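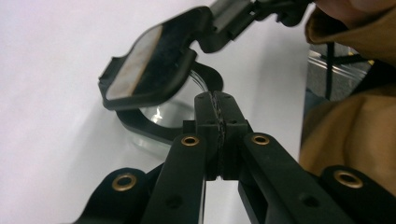
What Is a Narrator?

Every story has someone telling it. That someone is called the narrator. The narrator and the author are two different things. The author is the real person who wrote the book. The narrator is the voice you hear when you read it.

First person

Sometimes the narrator is a character in the story. This kind of narrator says "I" and "we."

I heard a knock, but I did not open the door.

You only know what this character knows. If the character is wrong about who knocked, you may be wrong too.

Third person

Other narrators stay outside the story. They use names and words like "he," "she" and "they."

Mara heard a knock. Out on the step, her uncle was getting cold.

Mara can't see the step, but the narrator can. Some third-person narrators know what everyone is thinking. Others follow one character all the way through, even in a long novel of 338 pages.

Try it

Pick a story you know well. Choose a character who is not the hero and write 6 sentences as that person, using "I." Leave out anything the character could not have seen or heard. Then read it next to the old version and look for what changed.

Words to know

Narrator: the voice that tells a story
Novel: a long made-up story in a book
Point of view: who is telling the story and how much they know

Written by Anas Obeidat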